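**Ticket 187 – Prevau : écarts d'inventaire après synchronisation**
Ouvert par : Sosina Tesfamariam (Vitulero, réserve)
Suivi : Etenesh Alemayehu
État : en attente de l'éditeur
Priorité : normale (contestée, voir plus bas)

### Description initiale

Depuis la mise à jour d'avril, les quantités affichées dans Prevau ne correspondent plus à celles du module Belay après la synchronisation de nuit. L'écart porte toujours sur des références de linge de table et jamais sur la vaisselle. Le matin, je corrige à la main, et le lendemain l'écart est revenu.

J'ai déjà vidé le cache, déjà redémarré le poste, déjà changé de navigateur. Merci de ne pas me le redemander.

### Suivi

**E. Alemayehu, 9 h 10**

Pris en charge. J'ai transmis au support de Siltix, qui édite le connecteur. Première réponse, reçue en moins d'une minute : vider le cache et redémarrer le poste. J'ai donc un doute sur le fait que quelqu'un ait lu la demande.

**E. Alemayehu, 10 h 35**

Deuxième réponse de Siltix. D'après eux, le problème vient d'une « saisie concurrente » : deux personnes modifieraient la même fiche au même moment. Je veux bien, mais la synchronisation passe à 2 h du matin et la réserve ferme à 18 h. J'ai demandé sur quoi repose cette hypothèse. Pas de réponse pour l'instant.

En attendant, j'ai sorti le journal du connecteur :

```
02:00:04 début synchro
02:00:09 lecture Belay : OK
02:00:51 avertissement : délai dépassé, nouvel essai
02:01:51 lecture Belay : OK
02:01:58 écriture Prevau : OK
02:02:00 fin synchro, 0 erreur
```

Zéro erreur, donc. Il y a quand même un avertissement au milieu, suivi de 60 secondes d'attente et d'une seconde lecture. Ce que fait le programme du résultat de la première, la documentation ne le dit pas.

**S. Tesfamariam, 11 h 20**

Je confirme que personne ne travaille à 2 h du matin. J'ajoute que le texte de la mise à jour promettait une « fiabilité accrue des échanges ». Avant, on avait un écart par trimestre, presque toujours une faute de frappe de ma part.

J'ai repris les fiches concernées une par une. Elles ont toutes une unité de conditionnement différente de l'unité de vente : on reçoit au paquet, on sort à la pièce. Pour la vaisselle, on reçoit et on sort à la pièce. C'est peut-être une coïncidence, je vous laisse juge.
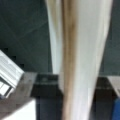
J'ai aussi remarqué que le mauvais chiffre n'est jamais quelconque. Sur les 4 références que j'ai vérifiées ce matin, le stock Prevau correspond au stock Belay auquel on aurait ajouté une deuxième fois l'entrée de la veille. Pour un bug « aléatoire » (le mot est de Siltix), je trouve ça bien rangé.

**E. Alemayehu, 14 h 05**

Très utile, merci. Ça colle avec le journal : la première lecture dépasse le délai, le connecteur recommence et les entrées converties de paquets en pièces passeraient deux fois. Les lignes sans conversion seraient dédoublonnées normalement. Je mets tout ça au conditionnel, je n'ai pas accès au code.

Essai fait sur la base de test :

1. Référence avec conversion, délai normal : quantité correcte.
2. Référence avec conversion, délai réduit pour forcer un nouvel essai : entrée comptée deux fois.
3. Référence sans conversion, même délai réduit : quantité correcte.

J'ai relancé les essais 3 fois, avec le même résultat à chaque passage. Envoyé à Siltix avec les journaux complets.

**E. Alemayehu, 15 h 40**

Réponse de Siltix : « Comportement non reproduit dans notre environnement. » J'ai demandé si leur environnement contenait des articles avec conversion d'unité. On me dit que la question est remontée au niveau supérieur. Ils proposent par ailleurs de passer à l'offre « Synchronisation avancée », payante, qui réglerait « ce type de situation ». J'ai répondu qu'on verrait ça quand l'offre actuelle saurait additionner.

**S. Tesfamariam, 15 h 55**

Je préfère qu'on n'achète rien tant que personne ne sait dire ce que ça corrige.

Question pratique : l'inventaire de fin de mois, je le fais avec quel chiffre ?

**E. Alemayehu, 16 h 15**

Celui de Belay, jusqu'à nouvel ordre. Ne corrigez plus Prevau à la main : si Siltix finit par publier un correctif, vos ajustements risquent d'être rejoués par-dessus.

Contournement posé sur la production :

- délai de lecture du connecteur porté au maximum autorisé ;
- nouvel essai automatique désactivé ;
- alerte par courriel si la synchronisation n'aboutit pas, à vous et à moi.

L'inconvénient, c'est qu'une lecture ratée laissera les stocks de la veille dans Prevau. Ils seront en retard, mais au moins pas doublés.

J'ai aussi demandé le passage en priorité haute. Siltix l'a refusé au motif qu'un contournement existe. C'est le nôtre.

**S. Tesfamariam, le lendemain, 8 h 30**

Pas d'alerte cette nuit, et les quantités concordent sur les références d'hier. Une nuit sans écart, on en avait déjà eu avant le ticket, je ne conclus rien. Merci de ne pas clôturer.

**E. Alemayehu, 8 h 45**

Je laisse ouvert. Siltix a tenté une clôture automatique à 7 h pour « absence de retour client », je l'ai annulée. Prochain contrôle après la grosse réception de linge, avec comparaison complète Belay / Prevau avant et après la synchronisation.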